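Reading the Semodari solidarity statement so you don't have to. It's going around again, so a few posts.

Everyone in it is "standing with" the Aasen detainees. 862 signatures. I signed the first version too, back when it had a demand in it. 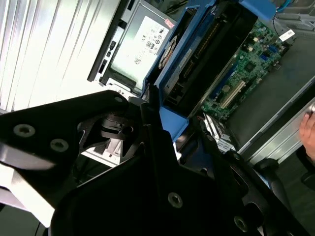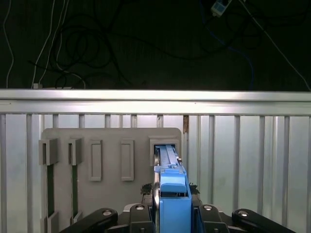

**Iretti** · 30th January · thread

1/ The first version asked for one thing: charge the 11 people held since the Aasen port blockade, or let them go. You could read it out loud on a bus.

2/ The new one runs to 134 lines. The 11 show up on line 90. Before that you get trade policy, two wars, the history of the port and a paragraph on "the moment we are living through". Which moment? It would fit any year.

3/ I agree with most of it, by the way. I've marched for most of it. I just don't see what a judge, or a tired person on their lunch break, is supposed to do with it.

4/ "We call for the broadest possible unity." Fine. With whom? The Vedia dockers asked for a line about their fired stewards and were told the text was closed. Two weeks later it was open again, for a paragraph about culture.

5/ Somebody will reply that now is no time to criticize. I've heard that every winter I've been doing this. When is the time? Give me a month and I'll put it on the calendar.

6/ The emergency rules used at Aasen run out in March unless they're renewed. That vote gets half a sentence. Half! It's the only thing in the whole statement with a deadline.

7/ And the rally. The organizers say thousands. I was by the fountain and would have said 200, and a cold 200 at that – most of us left before the fourth speaker. A small rally is fine. Telling people who stood there that it was huge is a good way to lose them.

8/ What I'd sign tomorrow: charge them or release them. Let the families visit. Vote no on renewal. Rehire the Vedia stewards. Four lines, and there's room on the back for a phone number.

9/ Yes, I sent this to the drafting group first. The answer was that my concerns "will inform the process". I asked which process and got a thumbs up.

10/ My name is still on the thing. I'm leaving it there for the 11. If a third version comes out longer than this one, I'm taking it off.

11/ Letters to the detainees still go through the Semodari legal office. Keep them to one page or they get sent back.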